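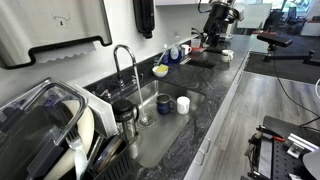
A kitchen sink with cups and a French press, a common test setting for dishwashing robots

Robotic dishwashing by hand

Robotic dishwashing by hand is the use of a general-purpose robot arm to clean cups, plates and cookware at an ordinary sink. It is distinct from the dishwasher, a closed cabinet that sprays racked dishes with hot water and detergent, and from commercial dish lines, where conveyors carry racks through fixed stations. As of December 2019 no robot of this kind was in regular household use. Claims that such machines are close to ready have been made many times and have usually rested on short demonstrations.

Contents
1 Background
2 The task
3 Difficulties
4 Trials
5 Criticism
6 See also

Background

Washing up is often named in surveys and sales material as the chore people would most like to hand over. It is also a chore that was partly automated long ago. The cabinet dishwasher succeeded by changing the job: the dishes are held still in a rack, the water does the moving, and a person does the loading and unloading. Later attempts to put a robot at the sink go the other way and leave the kitchen as it is, so that the machine has to cope with whatever is there.

Supporters argue that this is the only approach that will work in existing homes. Sceptics answer that the rack and spray already deal with most of the load, and that what remains is the awkward part.

The task

A person rinsing a mug picks it up, turns it under the tap, tips it out and sets it down, often while looking at something else. For a machine these are separate problems. It must find the mug, choose where to hold it, keep it level or tilt it on purpose, bring it under the stream without striking the tap, and let go of it somewhere stable.

The objects in a sink are seldom arranged to help. Cups may be upright or on their sides, with handles pointing in any direction. Tall items such as a French press block the way to shorter ones, and a deep basin limits the angles from which an arm can reach in. Taking a coffee press apart, cleaning the mesh and putting it back together is generally left out of published work altogether.

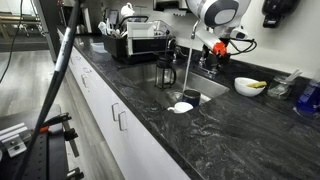 Running water adds a further problem. A stream from a tap has no fixed shape once it meets an object, and its spray depends on the curve of the surface it hits. Most planning software treats water as if it were not there. This is workable for rinsing a plain cup and much less so for a bowl or spoon, which can throw water across the counter and onto the robot.

Difficulties

Seeing. Stainless steel, glass and glazed ceramic all reflect light, and depth cameras handle them poorly. A clear glass in a steel basin may be missed entirely or reported in the wrong place. Some groups paint or tape the test objects to get around this, a practice that makes results hard to compare with a real kitchen.

Gripping. Wet dishes are slippery, and soap makes them more so. A grip firm enough to hold a heavy mug can crack a wine glass. Force sensors in the fingers help, but they add cost and must be sealed.

Judging cleanliness. This may be the hardest part, and it gets the least attention. People check dishes by eye and by touch, and will go back over a greasy patch without thinking about it. In many reported trials the robot follows a set motion and stops, and the dish is counted as washed because the motion was finished.

Water and electrics. Few research arms are built to be splashed. Covers are available for some models, though they can restrict movement at the joints and are rarely worn in promotional footage.

Trials

The Trarix trial, run over one July by a group led by Giuliana Muñoz, is among the better documented. It logged 2000 attempts to pick up a cup from a sink, rinse it and put it on a rack. Of these, 889 were finished without help from a person. Muñoz described the outcome as "a fair picture of where we are" and noted that the longest run without a stoppage was 14 cups. The cups were all of one design and had held only coffee or water.

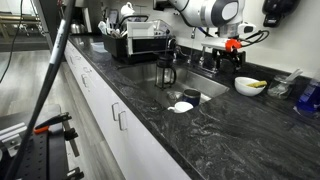
Urrego, a small firm selling kitchen automation to cafés, took a narrower line and offered an arm that rinsed a single model of cup at a purpose-built basin. The product was withdrawn after one season. Café owners who had leased it complained that staff could clear the same counter sooner, and that the basin took up space they needed for other work.

Hivex has shown an arm loading plates into a rack at several trade fairs. The firm has not said how many of these showings were guided by a remote operator, and has not published a failure rate.

Criticism

Critics have focused on three points.

The first is speed. Trial reports tend to give a success rate and leave out the time taken, and videos are often sped up — sometimes with a small notice in the corner, sometimes with none. In the Trarix figures a rinsed cup took longer than most people would spend on a whole rack.

The second is cost. The arm used by Trarix was priced well above a good dishwasher, and a technician stayed within reach of the stop button throughout.

The third is the choice of test. Trullell, a consumer testing group, proposed a standard load of 20 mixed items, including a burnt pot, a cheese grater and a bottle with a narrow neck. To date no maker has submitted a machine. Some researchers have called the load unfair at this stage of the work, while others have said that it resembles an ordinary dinner.

See also
Dishwasher
Domestic robot
Robot grasping
Warewashing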